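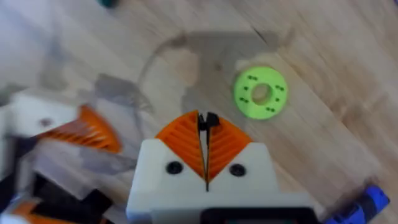

Pale boards with a honey grain.

Sixth in the Queue for Our Own Front Door

We sold the house in Honthorpe in a weekend and moved out of it more than eight months later. In between came the chain.

Anyone who has bought and sold a home in England will know the word, and will probably have gone a bit quiet on reading it. You can't move until the people you're buying from move, and they can't move until somebody in another county agrees to give up a bungalow. Ours had six households in it. We never met most of them, but I came to know their circumstances the way one knows a soap opera heard through a party wall.

At the bottom were the first-time buyers, young, polite and in possession of a mortgage offer that expired in May. They were buying from a couple who were buying ours. We were buying a cottage in Trernine with a damp larder and a view of somebody else's horses. Above us things grew hazy. There was a divorce up there, and a man who wanted to be nearer his boat.

Our agents, Aaltonen, were cheerful throughout. They rang at 10 most mornings to say that things were progressing, a word I now can't hear without checking my bank balance. Pressed for details, they would say they were chasing. Everybody was chasing. The solicitors were chasing the council for the searches, the other solicitors were chasing ours, and I was chasing my wife round the kitchen reading out emails. 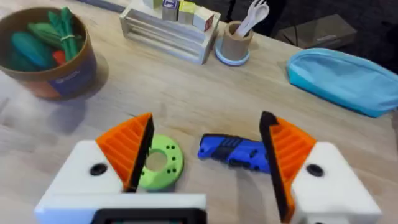 Issue 10

Much of the paperwork now happens on a thing called Cluritz, into which all parties are meant to upload their documents so that everyone can see where matters stand. It shows the sale as a row of dots that go from grey to green. Four of ours went green in the first week and I told people at work. The fifth stayed grey until after the clocks had changed.

The grey dot turned out to be a conservatory. It had been put up by the owners before us, in the years when one simply put up a conservatory, and no certificate for it could be found. The solicitor suggested an indemnity policy, a form of insurance against the council noticing a building that has been in plain view of the council's own car park since the nineties. We paid for it. The dot went green and another one, further along, went grey again. 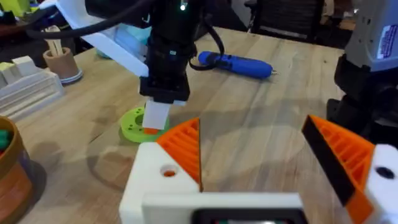 By then we had packed. This was a mistake, and an entirely voluntary one. An optimistic phone call had persuaded us to box up the books, the winter coats and all but two saucepans, and we lived for the rest of the season like people squatting in their own lives. I bought a second potato peeler. I bought, in a low moment, a second kettle, having labelled the first one "KITCHEN, MISC" and buried it.

The man with the boat pulled out at the end of winter, then came back in, having had words with his surveyor about a chimney. For four days the chain was officially broken, and I have to say they were restful. The phone didn't ring. We looked at the garden and wondered about keeping it.
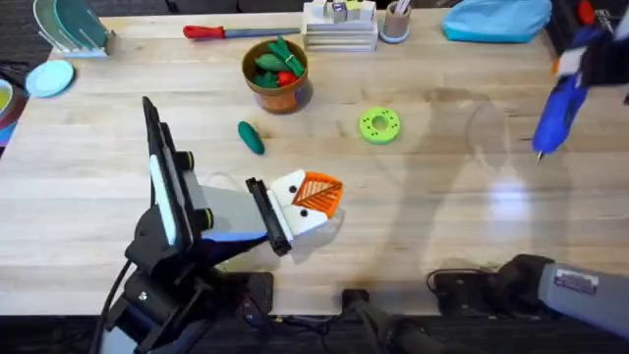

Can a seller still change their mind after accepting an offer?

In England and Wales either side can usually walk away until contracts are exchanged, though they won't get back what they have already spent on searches, surveys and legal fees.

I knew this perfectly well, having looked it up at two in the morning on several occasions. It means that for most of the process you have agreed nothing with anyone, at considerable expense.

We exchanged on a wet afternoon. I missed the call, being in the loft with a torch looking for the guarantee on the boiler, which our buyers' solicitor had asked for twice. Completion was set for ten days later, and after all those months of waiting it was suddenly nowhere near enough time to find a removal firm.

The cottage is fine. The larder is every bit as damp as the survey promised, and the horses belong to a neighbour who would like a word about the fence. Both kettles work.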